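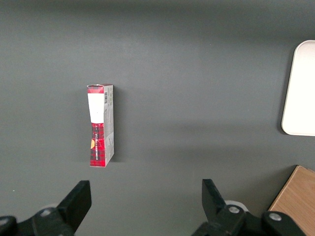 Leave the fingers alone unless they rattle, was Mirta Durán's advice when we asked how often they ought to be taken off and put back, and she added that most of the crooked grippers she had been handed were made crooked by someone being careful. We wrote this down in the cell log on the first morning and ignored it by lunch. The rest of this section is largely an account of what that cost.

Figure 4. Wrist camera view with the fingers open. A boxed item is standing on the table, with part of the white tray and part of the wooden board at the right.

4.3 Setting up and looking after the cell

The cell used for all the picking runs is known in the lab as Yang, a name it inherited from a label on the crate and which we have been unable to shift. It has one arm, one two-finger gripper, one small camera carried at the wrist, and a dark grey table. Section 4.1 gives the arm and Section 4.2 the control software. What is left over is the part that took most of our time: getting the fingers, the camera and the table to agree about where they were, and then keeping them in agreement while people used them.

We report 3951 pick attempts from this cell. Three interruptions to that series were serious enough to need hands on the machine, at attempts 824, 1866 and 3041, and we describe them in that order. Several smaller ones were solved by wiping something.

Initial set-up. The table was levelled first, with the arm parked, and then checked again with the arm stretched out over each corner in turn. The second check failed. The back left foot of the stand was bearing on a cable cover, and with the arm extended the whole cell leaned by an amount too small to see and large enough to spoil a grasp on anything narrow. The cover was moved. Dong-geon Shin has asked us to record that he had suggested moving it before the levelling, and it is so recorded.

The fingers are flat black plates fixed to the gripper through screws at the base. The holes in the plates are slightly larger than the screws that go through them, as they have to be, and this leaves each plate free to settle at a small angle in either direction before it is tightened. Our procedure was to close the gripper gently on a flat steel gauge, nip the screws up by hand with the gauge still held, open, close again, and only then tighten fully, alternating between the two sides. Doing one side completely and then the other produces a pair of fingers that meet beautifully at one edge. We have a photograph of this result and are not including it.

The camera was set so that both fingertips stay in view at the bottom of the picture when the gripper is open, as in Figure 4. This gives away a strip of image that could have been spent on the table. In exchange, every stored picture carries its own evidence of where the fingers were pointing, and when a series of grasps goes wrong it is possible to page back and find out whether the fingers had moved or the calibration had. Seo-ah Lim proposed the arrangement. It was opposed on the grounds that the fingers are out of focus at that distance and so could not be measured. Both points are true, and a blurred edge that is always in the same place turned out to be perfectly good for spotting one that isn't.

The tray and the board live to the right of the working area. Neither was fastened down during the first stage. Both are fairly pale against a dark table, which made them useful for checking camera position by eye and also made them tempting to nudge. Anyone who wiped the table moved them, and put them back where they were sure they had been.

First interruption, attempt 824. Grasps on upright boxes began to end with the box turning in the grip as it was lifted. A box standing on its narrow end is an unforgiving object in this respect. If one finger arrives a little before the other, the box is pushed first and held second, and by the time it is held it is no longer where the plan says it is. Wider and lower items from the same set carried on being picked without complaint, and this delayed us by most of an afternoon, as we had by then decided that the fault lay with the boxes.

The fault lay with the left finger. One screw at its base had backed out far enough to let the plate rock. We removed both fingers, cleaned the faces, and put them back by the gauge procedure, which was more than the job called for. The right finger had been fine. After refitting it was less fine, and the first hour was spent restoring it to the condition it had been in before we helped. The log entry for this reads, in full, "see Mirta".

From then on a line of paint was drawn across each screw head and onto the black part beside it, so that a turned screw would show as a broken line. (Figure 4 was taken before the paint, as a reader with good eyesight may wonder.) The lines are looked at each morning at half past eight, before the arm is powered. This takes less time than making the tea that goes with it. A finger is refitted only when its line is broken, and only that finger.

Second interruption, attempt 1866. The gripper started to report that it had closed on something when it had closed on nothing. The controller judges this from how far the fingers travel before they stop, and they were stopping early. We suspected the motor, then the encoder, then the motor again. Jae-in Ki, who had been asked only to hold a torch, pointed out a crumb of cardboard lodged in the finger travel. It had presumably come off one of the boxes, whose flaps fray with handling, although none of us would swear to which one.

The crumb came out with tweezers. The encoder, which had meanwhile been unplugged and plugged back in with great seriousness, was none the worse. We added two things to the routine: a soft brush through the travel at the end of each session, and an empty close before the first pick, with the stopping distance written to the log. If the distance has changed since the previous day, the brush comes out again before anybody fetches a screwdriver. The screwdriver itself was moved to a drawer across the room, and we would recommend this to other groups as the cheapest piece of maintenance we carried out.

We also retired items whose edges had gone soft. There is a case for keeping them, as real boxes are battered, and an earlier draft of this paper made it at some length. The present set is still not pristine. It has merely stopped shedding into the mechanism.

Third interruption, attempt 3041. The camera was knocked. The wrist had been driven up to its parked position while a lead was looped round the mount — the lead won — and the camera came to rest a little rotated from where it had been. Nothing broke and no warning was raised. Picks near the middle of the table still worked, and those towards the edges landed short, which looked for a while like a regression in that week's software and was reported as one. Tae-yang Shim spent a day going through the changes and found two real bugs, neither of them responsible.

The fingertips at the bottom of the stored pictures settled the matter. Comparing a picture from before the knock with one from after it, with the gripper opened to the same width in both, showed the pair of them shifted together and tilted. Had a finger come loose, one would have moved and the other stayed put. The camera was set back, the bracket pinned so that it can no longer turn about its screw, and the calibration repeated from scratch. The lead now runs down the back of the arm through clips. The attempts between the knock and the repair are kept in the released set and marked, so that anyone who wants to know how the method behaves with a badly aimed camera can find out at our expense.

At the same time the outlines of the tray and the board were marked on the table with thin tape, which ended the business of putting them back by memory. The tape shows up in the later pictures. We checked that it made no difference to the detector and found that it made a slight one, for which a correction is described in Section 4.5.

Time spent. Adding up the log, routine care came to around ten minutes a day. The three repairs themselves were short, and none needed a part that was not already in the drawer. Nearly all the lost time went on finding out what to repair, with a further share on undoing repairs to things that had been working. We have not tried to separate the two shares more finely. The handwriting in the log gets worse exactly where the distinction would be of interest.

A second cell of the same build, Wanov, was being put together as this section was written. Its fingers were fitted once, by Mirta Durán, and have not been touched.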